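Talk notes, A. Sqalli. Slot after the coffee break, Colia room. Clicker is on the lectern, spare in my bag.

**Slide 1: Title**

- Topic is the handout and badge table: how it is laid out before doors, and how it is cleared after.
- Say who did the work. Layout drafts are by Godelieve Hoekstra. Timing sheets are mine.
- Skip the company history. The Tradix people in the audience know it already.

**Slide 2: The problem**

- A registration table is used twice, once going out and once coming back. Most plans cover the first use only.
- Typical load for the August meeting: 300 lanyards, same number of badges, paper program, pens, a tray for returns.
- Lanyards cause most of the delay. The strap is light and long and the clip catches on the strap next to it.
- Define "tangle" here, as it comes up again on slide 5: two or more lanyards that cannot be lifted apart with a single pull.

**Slide 3: Laying out**

- Start from the clip end. Set the clip down first, then fold the strap back and forth over it.
- Folds should be a hand's width. Shorter folds spring open.
- Coiling in a circle puts a twist in the strap. It shows when the badge hangs backwards on the wearer.
- Keep trays on the side away from the entrance. Visitors lean on whatever is nearest to them.
- PAUSE. Pass around the sample strap, flat-folded, and ask the front row to hand it back the same way.

**Slide 4: Table surface**

- We tried a cloth and a bare top. Cloth drags on the strap and moves with it. Bare top wins.
- Light-colored top makes dark items easy to find. Clear badge sleeves disappear on it, so those go in a tray.
- If asked about the Flulow table covers: tested once, slid at the corners, not pursued.

**Slide 5: Clearing**

- Order: lanyards, then small loose items, then boards and lids, then trays. Trays go last as they receive everything else.
- Lids are the item most often put down on top of something. Lift the lid straight up before sliding anything out from below it.
- Check for tags sticking out from under flat items. A tag at the edge usually means there is more underneath.
- Two people per table. A third person slows it down; see the timing sheet, column 2.
- Any lanyard that fails the single-pull test goes in a separate bag and is sorted later, seated.

**Slide 6: Table during clearing**
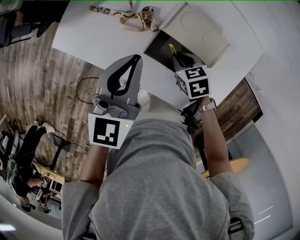 *Slide 6. Lanyard loosely zigzagged on the white top; tilted board with its lower-left corner over the dark item.*

- Point to the lanyard first. The printed strap is easy to follow by eye from one bend to the next.
- Then the board. It overlaps the dark item at the lower left corner, and the small yellow tag is the cue from slide 5.
- Do not read the caption aloud.

**Slide 7: Open items**

- Return rate by exit door. Quintero has the door counts, not yet matched to our sheets.
- Whether the folding width should change for the wider strap. Godelieve wants to test this before the next order.
- Storage: flat in trays or hung on a rail. Rail takes 2 more minutes per table and we have no tangle figures for it yet.

**Questions**

- Likely: "Why not hand them out one at a time from a box?" Answer: fine for a small meeting. At our numbers the line reaches the stairs.
- Timing sheets are on paper at the back, next to the water.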